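About us

Brindton Heritage Walks is a small tour company, started by Ziad Azar and Darmawan Purba after both of us had moved to the district for other work. In our free days we kept driving out to Ruddock, the old mining township, and we kept meeting travellers there who could not find the post office or the cemetery. So we began to take them.

Today we offer 7 walks. The longest goes from the Ruddock railway platform to the Pladanel battery site, and it takes most of a day with lunch in the shade. The shortest is suitable for grandparents and prams. Our groups are small and we go slowly, as there is much to read on the headstones.
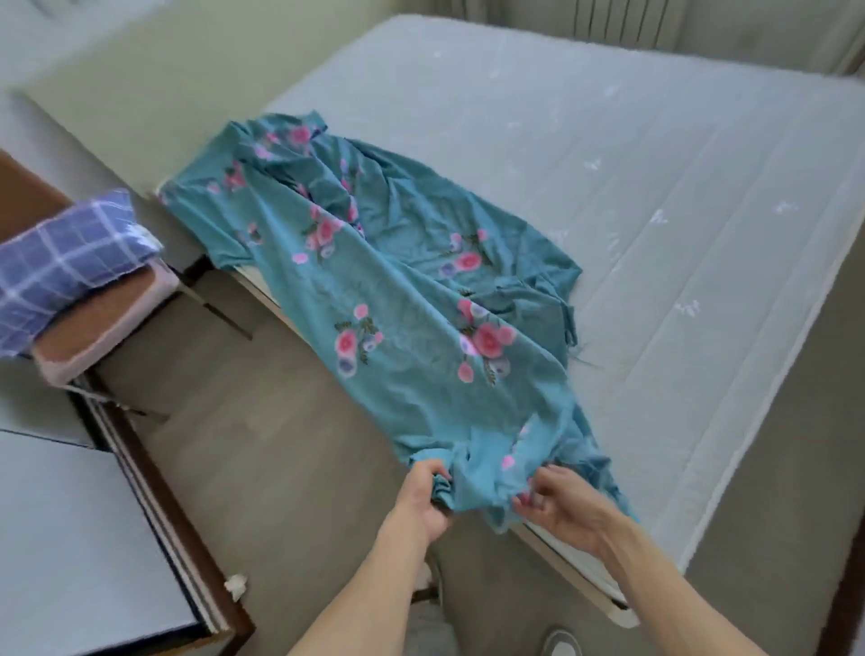
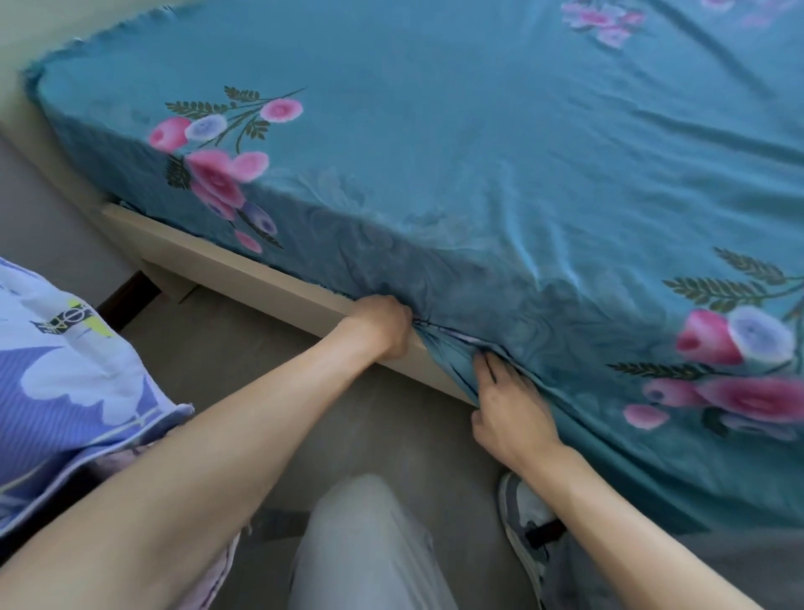
Darmawan looks after our archive. It holds 1413 photographs and 304 letters, most of them lent to us by families whose people left when the Distum mine was closed. Everyone who books a walk may ask to see them – please write to us first, so that he can look for your surname.

We are still learning. If you know a story about Ruddock, or you find a mistake on our signs, we are very grateful to hear it. The next season of walks opens in May.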